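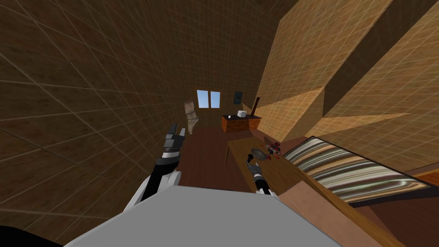 4.2 Sleeping under the roof

We had expected the top floors of the older houses in Ellholm to come up now and then in the interviews, mostly as places where suitcases and Christmas things were kept. What we had not expected was how fondly, and at what length, people would talk about having slept there. Of the 100 households that took part, a good many included somebody who had spent part of childhood in a room under the roof, and several of our hosts put the kettle on a second time once the subject was raised.

The first thing they spoke of was nearly always the weather. Rain on the tiles was remembered with great affection, wind rather less so, and August with something close to dread. One retired postwoman told us that she and her sister used to drag their mattress down to the landing at ten in the evening and creep back up at six, before their father could trip over them. Rothe and Gerlach found much the same in their earlier study of Rastham, where families moved up and down the house with the seasons and thought nothing of it. Their respondents, like ours, seldom called this a hardship. It was simply how a full house worked.

Light was the second great subject. A small window at the far end of a long, low room, of the kind shown in Figure 3, leaves a good deal of the floor to the shadows, and the bed nearest the glass was a prize worth quarrelling over. The older child usually won. In four interviews, however, we heard of a proper rota, drawn up by a parent and pinned to a beam, and one such rota had been kept in a biscuit tin and was brought out to show us. Fakir has suggested that sleeping places are among the first things children learn to bargain over, and we are inclined to agree with her, though our material comes from adults looking back and must be read with that in mind.

Privacy is harder to write about, as it meant such different things to different people. Kleinschmidt treats the attic as the one part of the house where the young were left alone, and there is certainly some of that in our transcripts — secret reading, a forbidden radio, a whole summer of cigarettes smoked out of the window. But sounds travelled down through the boards as easily as they travelled up, and parents seem to have known a great deal more than they let on. Two mothers, interviewed separately from their grown children, laughed out loud when we asked them about it.

We should add a word on lodgers, who slept under the same roofs and have left far fewer traces. Bauerfeind's list of 1,237 rent book entries names up to 60 of them in the streets we visited, often by surname alone. Only one former lodger could be found for interview, a Mr Boateng, who had come to the town as an apprentice baker. He rose at three, while the children on the other side of the partition were still asleep, and carried his shoes down the stairs in his hand. We return to his account in Section 5, where the question of shared stairs and kitchens is taken up more fully.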